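Teaching an arm to pack a school bag
Project report, Aino Ojala 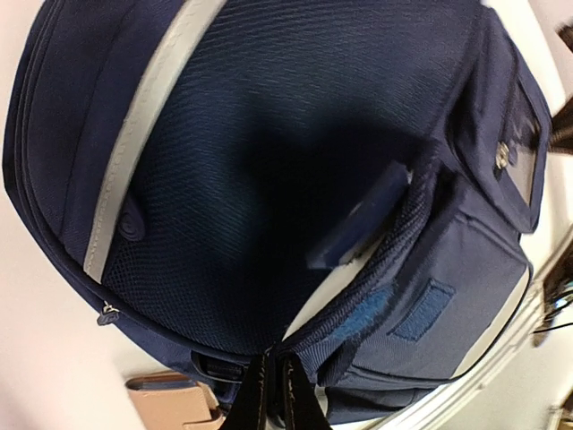
Fig. 1. Wrist camera view during a demo, fingers at the bottom seam of the navy backpack, blue card-like thing sticking out by the front pocket.

So my project was getting the arm to handle a backpack by showing it how, with me driving it from the next desk using a pair of hand controllers. I picked a backpack because I thought it would be easy (everybody can handle a backpack!) and my supervisor Dr Jääskeläinen let me find out for myself.

I recorded 396 demos in the end. The plan said 4,000, which I wrote in February before I had driven the arm even once, and I'd like that to be taken into account when this is marked. On a good afternoon I got through plenty, on a bad one I spent the whole time fishing for a strap.

The hardest bit is that you're working from the wrist view and everything is navy. The mesh panel goes nearly black in the middle where the light doesn't reach, and when the black fingers go in over it I lose track of how deep I am. The grey trim helped loads. I started lining up on it before every grasp, and my demos got a lot more alike after that, which the training seems to like.

I also moved too fast at first. If you swing the wrist about, the picture smears, and small things like zip pulls go soft just when you need them. Trodley, the software we use to record, lets you cap the speed, so I set it to 5 on the slider and left it there. Slower demos are dull to make but I threw far fewer away.

We trained two versions, called Olitz and Ikon after the folders they were saved in. Olitz had all my demos, Ikon only the ones from after the speed cap. Ikon was better at finding the seam and closing on it, even with less to learn from. Neither could do a zip. I tried that on the last Tuesday and it just stroked the bag for a while.

The final training set had 1,858 clips once the demos were chopped into shorter moves. If I did it again I'd

1. practise driving for a week before saving anything
2. cap the speed from the start
3. get a second lamp, lower down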